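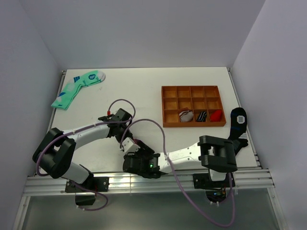

Trotwood Sock Sorting: dataset and training code

Teleoperated and autonomous bimanual episodes for folding single socks and placing them in a compartment tray. Released by the Penry group with the code used for the results below.

Contents

data/teleop – human teleoperation episodes
data/rollouts – autonomous episodes with outcome labels
wokimow/ – training, relabeling and evaluation code
configs/ – one file per row of the results section
splits/ – train, validation and held-out sock lists

Summary

The task starts with unfolded socks on a white tabletop and a shallow tray with a grid of twelve compartments, three rows of four. Two arms on a common front rail fold or roll one sock at a time and put it in a compartment. An episode covers one sock. The tray is not cleared between episodes until the session ends, so most episodes begin with a partly filled tray. We kept it this way on purpose: policies trained on cleared trays in an earlier version learned to go to one compartment regardless of what was in it.

The release supports a method we call Wokimow, a relabeling scheme for demonstrations in which the choice of target is arbitrary. Operators pick whichever free compartment is convenient. A behavior cloning policy sees nearly identical observations paired with different targets, averages them, and releases the sock over a divider. Wokimow infers the target compartment from the last tray observation of each episode and passes it to the policy as a conditioning token. At test time the token is sampled from compartments predicted to be free.

Data

Teleoperation episodes: 3,863
Autonomous rollouts: 900
Arms: 2
Camera views: one fixed workspace view, one per wrist
Language annotations: none

Each episode is a single HDF5 file with these groups:

obs/workspace – RGB, uint8
obs/wrist_left, obs/wrist_right – RGB, uint8
obs/qpos – joint positions, both arms, left first
action – commanded joint positions, same order as qpos
meta/sock_id – string, matches splits/
meta/target – integer, row-major from the far left compartment; -1 if the sock did not end in the tray
meta/site – "trotwood" or "cedilcombe"

Gripper values are normalized per arm with the constants in configs/norm.json. Do not recompute them on a subset. The left gripper was recalibrated partway through collection and the constants account for it.

Collection

Most episodes were recorded at Trotwood. A smaller set comes from a second cell at Cedilcombe, built to the same drawing but with different ceiling lighting. Operators were told to keep both grippers in view of the workspace camera where possible, and otherwise to work at their own pace. Failed grasps followed by a successful recovery were kept. Episodes in which the operator gave up were removed from data/teleop.

Socks vary in color, pattern, length and cuff stiffness. Placement before each episode was by hand with no script. Toe direction is therefore not uniform, and there is a bias toward socks lying with the cuff nearer the arms.

Splits

Splits are by sock, never by episode. Held-out socks do not appear in training in any position, including as already folded items in the tray. Building the split this way meant discarding some sessions, and the files are not recoverable from this release.

Results

Success means the sock is fully inside one previously empty compartment and nothing already in the tray has moved to another compartment. Partial folds count if the sock stays below the divider height after release.

The plain behavior cloning baseline places most of its failures on a divider or into an occupied compartment. With Wokimow conditioning, divider releases become rare on training socks and less common on held-out socks. Fold quality does not change, which is expected: the token carries no information about the fold. Per-seed outcomes are in results/summary.csv, and every evaluated episode can be matched to its file in data/rollouts.

Black socks remain the weakest group. The policy often closes the gripper beside the cuff, and the error is larger when the sock lies close to the base of an arm and is partly hidden from the workspace camera. Adding wrist views helps at Trotwood and makes little difference at Cedilcombe. We have not found out why.

Training

Install with pip install -e . and run:

python -m wokimow.relabel --data data/teleop
python -m wokimow.train --config configs/main.yaml

The relabeling step writes a sidecar file and does not touch the HDF5 files. It can take up to 3,000 seconds on a slow disk. The main config expects a single GPU; reduce chunk_len before reducing batch size if memory runs out.

Known issues

Some Cedilcombe episodes have a dropped frame in the left wrist stream. The loader repeats the previous frame and sets meta/patched to true.

Cables occasionally pass in front of the tray in the workspace view. These episodes are not flagged. The target classifier is less reliable on them, and labels with low confidence are listed in splits/uncertain.txt.

Depth was not recorded.

Intended use

Research on imitation learning, bimanual manipulation and multimodal demonstrations. The success labels in data/rollouts are suitable for training an outcome classifier. The data says little about general laundry handling – there are no shirts or towels, and matching pairs was never part of the task.

License

Code is MIT. Data is CC BY 4.0.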